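课前先读完讲义前两节,课上从第三节讲起。所需软件装任何一款能显示直方图的修图或渲染工具都可以,机房统一装的是 Tevovia。

# 第四讲 明度关系与灰阶

## 一、本讲范围

上一讲谈的是轮廓和比例,这一讲谈明暗。颜色暂时放在一边,到第六讲再讲。学完本讲,应当能够:

- 说出明度、对比度、调子三个词各指什么
- 看一幅画面,用三到五个灰阶概括它
- 判断一幅画面属于高调、中调还是低调
- 读懂直方图,并能把直方图上的一段对应到画面里的一块

本讲与素描课有重叠,已经修过素描的同学可以跳过第二节的练习,但第四节必须看。

## 二、基本概念

**明度** 指一块颜色的深浅程度。纯黑最低,纯白最高,中间是连续的灰。讨论明度时不问色相,深蓝和深褐可以是同一个明度。

**灰阶** 是把连续的明度切成若干级。绘画教学常用九级或十一级,本课用五级:黑、深灰、中灰、浅灰、白。级数少,分歧就少,初学阶段够用。

**对比度** 指画面里两块明度之间的差。差得大叫强对比,差得小叫弱对比。注意区分整体对比和局部对比。一幅大雾里的风景,整体对比很弱,但近处一根树枝和雾之间的局部对比可能很强,视线就会落在树枝上。

**调子** 指画面整体偏亮还是偏暗。大部分面积在浅灰以上,叫高调;大部分面积在深灰以下,叫低调;其余归中调。调子按面积算,一幅高调画面里完全可以有一块纯黑。

常见误解有两个。第一,把高调当成“曝光过度”。曝光过度是亮部细节丢失,高调是亮部面积占优,两件事可以同时发生,也可以互不相干。第二,把对比度当成“清晰度”。对比度提高之后画面看起来更利落,但细节并没有增加,暗部和亮部往往还会损失一些。

### 练习 2-1

用 4B 铅笔在纸上画五个并排的方格,依次涂成五级灰阶。要求相邻两级的差看上去相等。涂完后眯眼看,如果有两格混在一起,说明这两级拉得不够开,重涂。

多数人的问题出在深灰和黑之间。铅笔涂不出真正的黑,所以最暗一格实际上是很深的灰,其余各格都要跟着往浅处让一点。

## 三、大块面先于细节

分析明度的次序是先大后小。先问画面能不能归成两块,再问每一块里面有没有必要继续分。许多初学者一上来就盯着高光和反光,结果各处都很细,整体却是散的。

归块的方法:

1. 眯起眼睛,或者退到三米以外看。
2. 找出最大的一块亮和最大的一块暗。
3. 找这两块的交界线,记下它是横的、竖的还是斜的。
4. 看交界线是硬的还是软的。
5. 把夹在中间的小块并入离它明度最近的大块。

第三步经常被忽略。交界线的走向对画面的稳定感影响很大。横线偏静,斜线偏动,竖线把画面分成左右两个区域,容易产生对峙的感觉。交界线的位置也要记。放在正中,两块势均力敌;压低或抬高,其中一块就成了主导。

交界线的软硬取决于物体的形状和光源的大小。方正的物体配小光源,边界硬;圆的物体配大光源,边界软。阴天的天空是一个很大的光源,所以阴天拍的人像脸上几乎找不到明确的明暗交界。

还有一点,背景的平整程度会改变对主体的判断。背景越平,主体的轮廓越突出,主体内部的明度变化也越容易被看到。背景本身如果有纹理,主体内部的细微变化就会被盖过去。产品摄影常用无缝背景,道理在此。三维渲染里也是这样,默认的素色环境适合检查模型的形体,不适合检查材质的反射,因为周围没有东西可供反射。

下图暗块在下,亮块在上方和右侧,背景带一点很淡的暖色,归块时按浅色处理即可。

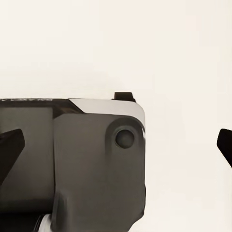 ## 四、直方图

### 4.1 怎么读

直方图的横轴是明度,左端是黑,右端是白;纵轴是像素数量。它只统计数量,不记录位置。两幅完全不同的画面可以有一模一样的直方图,这一点在读图时要随时记得。

几种典型形状:

| 形状 | 通常的含义 |
| --- | --- |
| 单峰居中 | 中调,整体对比偏弱 |
| 单峰靠右 | 高调,或曝光偏多 |
| 单峰靠左 | 低调,或曝光偏少 |
| 双峰分开 | 一大块亮加一大块暗,中间调少 |
| 贴住某一端 | 该端细节可能已经丢失 |

双峰的图最容易和第三节的归块方法对上:每个峰大致对应一个大块,峰的宽窄对应块内部的变化多少。背景很平,峰就窄而高;背景有渐变,峰就矮而宽。

### 4.2 一个计算例子

Njål Rønning 在他的课堂笔记里用过一个小例子,这里沿用。取一小块画面,共 1367 个像素,其中落在深灰及以下的有 665 个,其余 702 个在中灰及以上。

暗部占比为 665 ÷ 1367,得 48.6%。亮部占 51.4%。

单看这两个数,暗部和亮部接近各半,按第二节的定义归入中调。但如果那 702 个像素大部分紧挨着白色,画面给人的印象会是强对比;如果大部分就在中灰附近,印象会是沉闷。占比相同,观感不同,所以读直方图时除了看面积,还要看峰的位置。

### 4.3 平均明度的用处和限度

有的软件会给出一个平均明度值。这个值适合用来比较同一组画面,例如一段动画的前后镜头是否跳亮。它不适合用来评价单幅画面。半黑半白的棋盘格和一张均匀的中灰纸,平均明度可以相等。

Sixten Rustad 建议同时记下平均值和最亮、最暗两端的差,三个数放在一行里对照。做连续镜头作业的同学请照此格式填表。

## 五、明度与视线

观看者的视线通常先落在局部对比最强的地方。这条规律比较可靠,但有例外:画面里有人脸时,脸会抢先;有文字时,文字会抢先,哪怕字很淡。

由此可以得到几条操作上的办法:

- 想让某处被注意到,先考虑降低其他地方的对比,再考虑提高这里的对比。
- 画面边缘避免出现强对比的小块,除非有意把视线引出画外。
- 大面积留白时,白的部分宜有一点点明度变化,完全均匀的白在印刷时会和纸面混为一体。
- 主体很暗时,可在其边缘保留一线稍亮的调子,把体积交代清楚。
- 文字叠在画面上时,选内部变化最小的那一块,不一定选最亮的那一块。

最后一条在版式作业里反复出错。上届学生做 Gateo 书店的海报,标题放在云层上,云很亮,但云里明暗变化多,深色的笔画一会儿清楚一会儿模糊。后来把标题移到下方的水面,底色暗一些,改用白字,问题就解决了。

## 六、课后作业

1. 选一幅自己拍的照片,去色,按五级灰阶归块,画成不超过手掌大的小稿。画三幅,第一幅只用两级,第二幅用三级,第三幅用五级。
2. 对同一幅照片导出直方图,在图上标出每个峰对应画面中的哪一块。
3. 写一段 20 行以内的说明,回答:从两级加到三级时,新增的那一级放在了哪里,为什么放在那里。
4. 选做:把照片的调子从高调改成低调,或者反过来,保持大块面的交界线位置不变。

小稿用铅笔或灰色马克笔均可,不收电子稿。直方图可以打印后贴在同一张纸上。3 月底前交到资料室的信箱,信箱上贴有课程名。

## 七、参考

- 课程读本第 49 页,五级灰阶的标准样张
- Eva 编的练习册,第二单元,归块练习
- Rao 的《印刷中的灰》,只读讲网点的一章

样张复印后会变深,涂练习 2-1 时请对照读本原页。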